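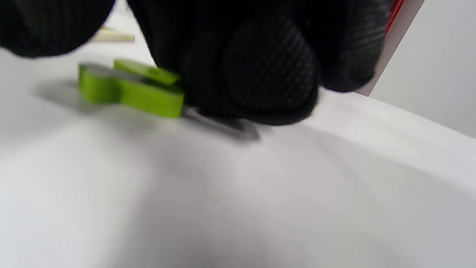 Photo: Didier workshop, Stallport

Slide 2. Small tools, and picking them up with gloves on

Good evening, and thank you for coming on a Tuesday. I will speak 18 minutes, then we try the tools at the benches.

Please look at the fingertips of the glove. They have a fine raised pattern. At Okeck we wore smooth gloves before, and I dropped my cutters two times each morning.

The green grips are my second point. On a white table you find this colour straight away. A black handle is easy to find too, but not in the grass or under the ute.

(Pause. Pass the gloves around, sizes 6 and up.)

Next slide: how we store the tools at Amaral. Mention the drawer with the labels, and ask who has a better system.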